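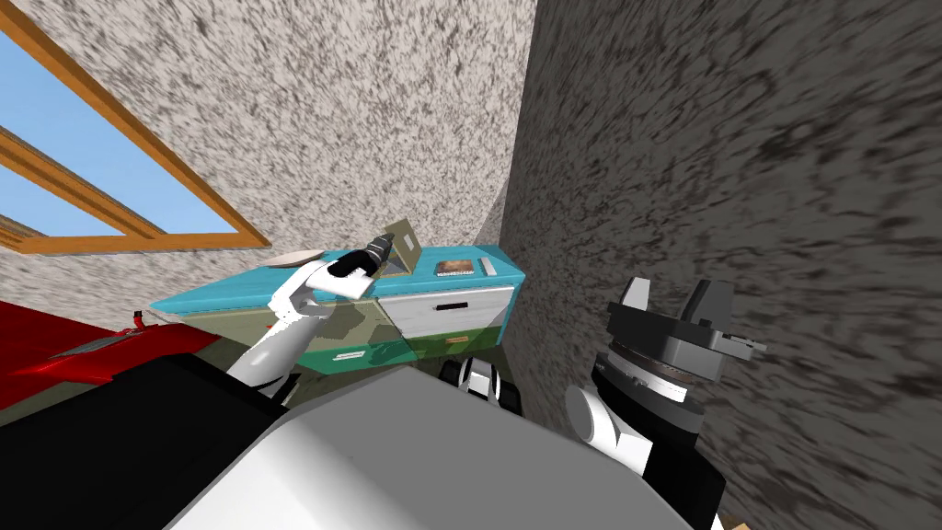 5. Recording Demonstrations in Simulated Rooms

5.1 Purpose of this section

This section sets out the procedure for recording demonstrations with the Gulside two-arm robot model in the Workberg simulator. Recordings made in this way are used to train the Conico learning system. Operators should have completed the controller set-up in Section 4 before they begin.

A demonstration is one complete attempt at one written task, from the start position to the stop command. Each demonstration is stored as a separate episode.

5.2 Before you start

1. Sign in to the Workberg console and open the project assigned to your station.

2. Select a room from the Hoarau room set. Rooms differ in furniture, wall texture and lighting. Do not change any of these by hand; variation between rooms is set by the project file.

3. Load the task card. The card gives the instruction in plain words, for example "Pick up the tool and place it on the counter."

4. Check that both arms respond to the hand controllers. Open and close each gripper fully before moving either arm.

5. Confirm that the episode counter shows the next free number.

Note: The view is taken from the robot's head and tilts with it. A strongly tilted view is permitted, provided that the object and the target surface both remain visible while the object is being handled.

5.3 Recording an episode

1. Press Record. Hold both arms still until the status light on the console turns green.

2. Move the working arm toward the object at a steady pace. Avoid sudden changes of direction.

3. Close the gripper on the body of the object. For drills and similar handheld tools, keep the tip clear of walls, furniture and the other arm.

4. Lift the object and carry it to the target. Where the target is a countertop or cabinet, bring the gripper in above the front edge -- not through it.

5. Keep the idle arm to one side with its gripper empty, unless the task card calls for both hands.

6. Lower the object, open the gripper and draw the arm back.

7. Press Stop, then mark the episode as Success, Partial or Failure.

An episode that runs longer than 30 seconds is closed automatically and marked as Partial. The operator may change this mark during review.

Caution: Do not use the Reset command while an object is in the gripper. The object may be left inside another surface, and every later episode in that room will be affected. Open the gripper first, then reset.

5.4 Small items on the target surface

Plates, picture frames, books and other small items may be present on the target surface. They form part of the room and are not to be cleared away before recording. If an item is touched or knocked over, continue to the end of the task and select "Contact with other item" on the review form. Such episodes are kept and are useful in training, but they must be labeled correctly.

5.5 Number of episodes

Record six episodes for each task card in each room. At least three must be marked as Success. If this number has not been reached, record further episodes until it has. Do not delete failed attempts to improve the count.

Change the starting position of the robot's base between episodes. Repeated recordings from one position teach the system very little about approach.

5.6 Review and upload

1. Play back each episode at normal speed from start to finish.

2. Check that the written instruction matches what was done. If the wrong object was picked up, correct the instruction field; do not alter the recording.

3. Trim any still period at the start or end. Leave pauses within the task in place.

4. Select Upload and wait for the confirmation message before closing the room.

Local copies are held on the station for 7 days and are then removed. Episodes rejected by the upload check are listed under Returned Items, with an error code. Refer to Section 8 for the meaning of each code.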